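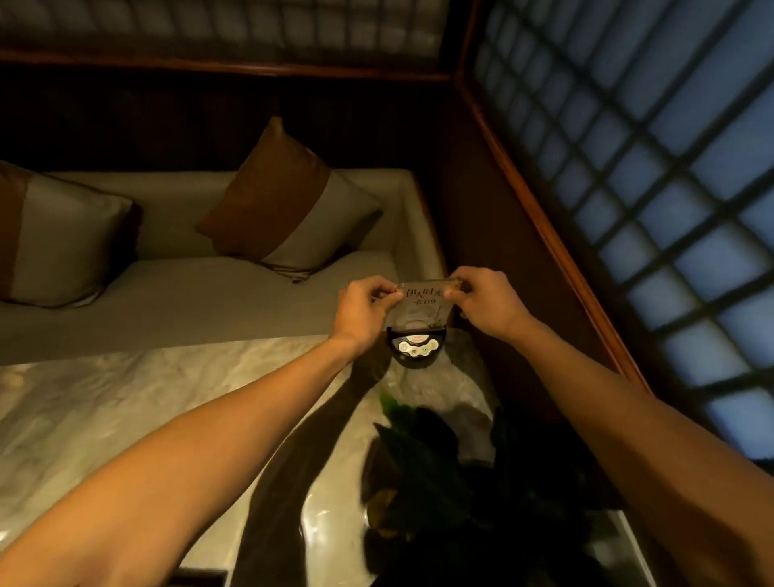 I've spent 2,000 takes as a pair of hands for Claronora, and I still get a kick out of it! The job is teaching a robot to tidy tables by letting it learn from ordinary people, so you wear the camera on your head and you fiddle. Lift the sign, seat it in its call-button base, let go, again. 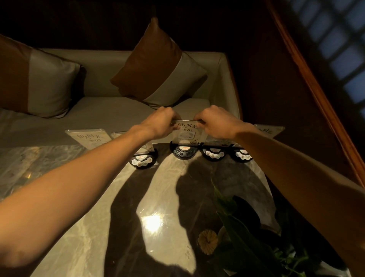 My favourite takes are the fumbled ones (they keep those, bless them). By August the model should get its first go at a real booth.
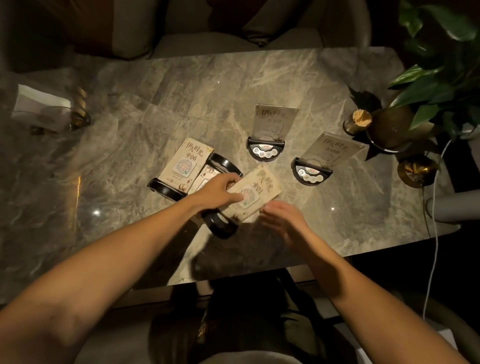 Dim light is the hard part, and marble glare, so we do plenty of both. My shoulders grumble after 11 takes.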